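Três dias de portas abertas no centro de verificação de Dundero — notas de viagem

Jeferson Vieira 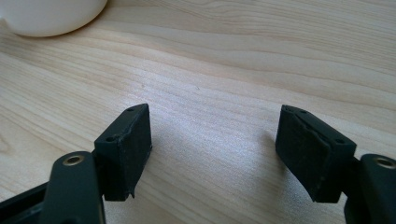 Para que serve um centro regional de verificação se a agência nuclear já manda os seus próprios inspetores?

Serve para os governos da região terem os seus técnicos e os seus laboratórios, capazes de ler os mesmos dados sem ficarem à espera de um relatório que chega meses depois. A resposta é da direção do centro e foi repetida em quase todas as sessões a que assisti.

Cheguei a Dundero numa terça, fim da tarde, em novembro. Chuva, táxi caro, hotel sem aquecimento no corredor. O centro fica fora da cidade, depois da estação de mercadorias, num edifício baixo que já foi escola de telegrafistas. Porta principal fechada, entrada pela lateral. Passaporte, formulário, telemóvel num saco numerado. Os portáteis também ficam. Escrevi tudo à mão e metade destas notas quase não se lê, por isso desculpem se algum pormenor sair torto.

Programa: três dias, uma sessão de manhã e outra à tarde, visitas pelo meio. Delegações de 13 países, dizia a folha. Na sala grande faltavam algumas, e ninguém da organização quis dizer quais. Um adido com quem almocei garantiu que duas tinham cancelado na véspera por causa da disputa do gasoduto. Não confirmei.

Primeira manhã. Abertura longa demais. O diretor, Havlíček, falou sem papel e foi o melhor da sessão: disse que um acordo de salvaguardas vale o que valer a próxima visita sem aviso prévio, e que quem negoceia prazos de notificação está a negociar o conteúdo. Silêncio na fila dos diplomatas. Depois dele, dois discursos de ministérios de que não guardei uma frase.

A seguir o laboratório. Grupos pequenos, batas, capas nos sapatos. Trabalham com amostras de esfregaço, aqueles panos que os inspetores passam pelas superfícies de uma instalação à procura de vestígios. A técnica que nos guiou explicou a cadeia de custódia com uma paciência enorme, selo a selo, assinatura a assinatura. Perguntei quanto tempo leva uma amostra a dar resultado. Até três semanas, quando não há fila. E há fila? Sorriu e passou à sala seguinte.

Sala seguinte: selos eletrónicos e registo remoto. A Ollmont, que fornece os selos, tinha lá um engenheiro e uma mesa de folhetos. Conversa comercial, mas respondeu ao que lhe perguntaram. O ponto interessante foi o da transmissão — os dados saem cifrados do local e vão para dois destinos ao mesmo tempo, o Estado que acolhe e o centro. Um delegado quis saber o que acontece se o Estado cortar a ligação. O engenheiro disse que o corte fica registado. O delegado insistiu: e depois? Depois é política, respondeu. Foi a frase mais citada ao jantar.

Jantar fraco, já agora. Peixe.

Segundo dia quase todo sobre imagens de satélite. O Himeo é o programa conjunto de análise, financiado pelos membros em partes desiguais, e é aí que está a zanga. Quem paga mais quer escolher os alvos. Quem paga menos quer ver tudo. A sessão estava marcada para uma hora e arrastou-se até ao almoço. Ouvi três posições:

Os países costeiros defendem acesso igual para todos, com um dia de embargo.
O grupo do interior quer que as imagens de instalações próprias passem primeiro pelo governo visado.
O secretariado propõe um painel técnico a decidir caso a caso, sem voto dos governos.

A proposta do secretariado parece-me a única que se aguenta, e tambem a que menos hipóteses tem. Um painel sem voto político dura até à primeira imagem embaraçosa. Vi isto noutros fóruns, com outros nomes e o mesmo café. Quem aceita inspeções em público e pede pré-visualização em privado está a pedir um aviso antecipado, e convinha que alguém o dissesse ao microfone. Não foi dito ao microfone. Foi dito nas escadas, por um embaixador reformado, com palavras que não posso pôr aqui.

À tarde, simulação. Dividiram-nos em equipas: inspetores, Estado anfitrião, secretariado. Fiquei no Estado anfitrião, com instruções para atrasar sem recusar. Muito fácil, assustadoramente fácil. Pedimos a lista de nomes outra vez. Questionámos um visto. Alegámos obras na estrada de acesso. Quando os inspetores entraram na instalação imaginária tinham passado, pelo relógio do exercício, quatro dias. O monitor disse que o recorde é pior. Fiquei a pensar em quantos comunicados li que chamam a isto "dificuldades logísticas".

Terceiro dia mais curto. Mesa redonda sobre prorrogações: o que se ganha e se perde quando um prazo negocial é adiado. Havlíček moderou e cortou a palavra a toda a gente, inclusive a si próprio. Uma investigadora do sul apresentou um quadro de negociações regionais e a tese dela era incómoda para os dois lados — prorrogar ajuda quando há inspetores no terreno durante a extensão, e sem eles o relógio corre só para quem está a construir. Pediram-lhe os dados. Ela disse que publica na primavera. Vou cobrar.

Perguntas do público limitadas a um minuto. Um jornalista local perguntou quanto custa o centro aos contribuintes e foi remetido para o relatório anual. O relatório anual não estava em cima da mesa da entrada. Pedi por correio eletrónico, ainda não chegou.

Balanço apressado, escrito no comboio. O laboratório é sério e as pessoas que lá trabalham sabem o que fazem. A parte política está onde estava há um ano, com mais cadeiras. O acordo sobre o Himeo ficou adiado para a reunião de ministros e, pelo que ouvi, não há data. Vale a visita? Para quem acompanha o tema, vale pelo laboratorio e pela simulação. As inscrições para a próxima edição fazem-se junto do secretariado, por carta de uma instituição, e convém mandar cedo porque a verificação dos nomes demora.

Levar casaco. Na sala grande faz frio, e a máquina de café só aceita moedas locais.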